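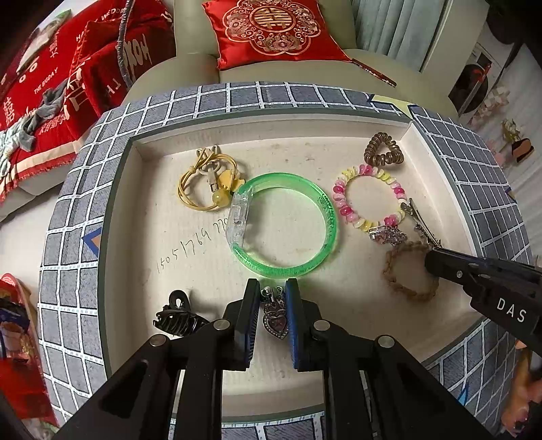

Home Products Newsroom Downloads Where to Buy Contact

Skesitz adds shallow sorting tray to Lumenta small-item storage range

GROVHOLM, 03/10/2019. Skesitz has extended its Lumenta storage range with a shallow open tray for hair accessories, bracelets and similar small personal items. The tray goes on sale through the company's existing retail partners and is available for trade orders from today.

The Lumenta range has until now consisted of lidded boxes and divided drawer inserts. The new tray has no lid and no fixed dividers. It is meant to stand on a dresser, a bathroom shelf or a hallway table and to hold the items a household takes off and puts on every day: elastic hair ties, spiral coil ties, claw clips, long metal clips, beaded bracelets and rings.

Design work started in August of last year with a review of returned drawer inserts. Customers reported that fixed compartments suited earrings and single rings but were too narrow for bracelets, and that looped elastics caught on the divider edges. Clips with curved prongs were a separate problem. They hooked into elastics stored in the same compartment and had to be pulled apart before either could be used.

"The divided insert works when every item has a known size," said Cempaka Harahap, product manager for storage at Skesitz. "A hair tie with a charm on it doesn't have a known size. It takes up one space stretched and another space relaxed. We removed the dividers and set the wall height so that a flat hand can reach every part of the base."

The tray is sold in three sizes. All share the same wall profile and can be placed side by side on a shelf with a depth of 30 centimeters. The largest size is intended for shared use in a family bathroom. The smallest fits inside the current Lumenta drawer insert once the center divider has been lifted out.

Before release, the tray was placed in 14 households in the Hindport area. Participants were asked to use it without instructions and to return it with comments. Most kept clips along one side and bracelets in the middle. Several asked for a base that could be wiped clean without emptying the whole tray, and the radius between base and wall was increased as a result.

Mio Kubo, who ran the household trial, said the comments also changed the printed guidance supplied with the product. "Our draft leaflet told people to sort by color. They sort by type. The revised leaflet recommends closing clips before putting them down, keeping them apart from elastics, and laying metal pieces flat."

Care instructions are limited to a damp cloth and mild soap. Skesitz advises against solvent cleaners and against leaving hair products on the base overnight.

An initial production run of 1,000 units has been allocated to retailers in Grovholm and Hindport. Further runs will be scheduled according to orders.

Trade inquiries: Faizal Pillai, Sales, Skesitz
Press inquiries: Valdis Mets, Communications, Skesitz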